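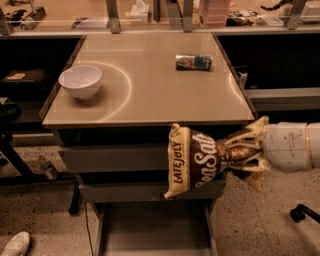 Crisps, bowl, can. Sunday supplies.

Home Recipes House Garden About Older posts

5th July and I have finally got to the snack drawer. Been saying I would do it since January. Quick post because people are coming at four and I still haven't washed my hair.

So. The sea salt ones. Late July, which made me laugh given the date, a bit early for them but never mind. Torunn got me onto these chips in a big way last summer and now I can't have people round without them. I used to do peanuts. Peanuts go everywhere, under the sofa, down the side of the cooker, and then you find them at Christmas.

The white bowl is the good bowl. Deep enough that you can put a whole bag in and not have a landslide when someone reaches across. I had a wide flat one before that, from Pesonen on the corner, lovely to look at and completely useless, every handful sent half of it over the edge. It's a fruit bowl now. Mostly lemons.

Anyway the drawers. Top one was meant to be cutlery and tea towels. It was cutlery, tea towels, batteries, a candle, 2 tape measures, birthday candles with the ends already burnt, takeaway menus from a place that shut. Middle one was supposed to be food and was sort of food. Bags with pegs on, bags without pegs on, a packet of crackers so soft you could have folded it. Bottom one I am not talking about until I've had a proper go at it.

What I did, in case it's any use:

Took everything out of the middle drawer and put it on the floor. Wiped the drawer. Threw away anything I didn't fancy eating there and then, which was more than I'd like to admit. Crisps and crackers back in standing up, not lying down, so you can see whats there. Cans out altogether. They roll. Every time you open the drawer they roll to the back and hit it with a bang and the cat leaves the room. They live in the fridge door now or on the bottom shelf of the cupboard and that's the end of it.

Raimo says I should decant everything into jars with labels. Raimo has a lot of jars. I did try this once with pasta and rice and ended up with seven jars of things I couldn't tell apart and no cooking times for any of them. Bags are fine. Bags have the instructions on.

The counter itself I'm trying to keep clear. Trying. It's a nice pale top and it shows every single crumb, and when the light is on it shows every smear as well, so I go over it with a damp cloth and then a dry one and it looks good for maybe ten minutes – then somebody makes toast.

Dips. I'm doing 2. One is the yoghurt one with cucumber and far too much garlic, which Tyyne always asks for, and the other is a tomato thing. Chopped tomatoes, red onion, lime, salt, a bit of green chilli if Joni isn't looking. Leave it to sit for an hour and then pour off the water or it goes like soup. I forgot to pour off the water last time. It was soup. People ate it with spoons and were very polite.

Go easy on the salt in the dips by the way, the chips have plenty already. Learnt that one the hard way.

And don't put the chips out till people are in the door. I know it looks welcoming having it all ready but I will stand there and eat them. I know myself. Open the bag when the bell goes, not before.

Shopping still to do:
ice
limes (check the lemon bowl first, there may be one hiding)
more kitchen roll
somthing for Torunn who doesn't eat garlic

Will report back on the bottom drawer next week. It's open in the picture but I haven't really dealt with it yet – might need Raimo and his long arms.

Right, hair. Then cucumber. If anyone reading this is also coming at four please bring a chair, we are one short.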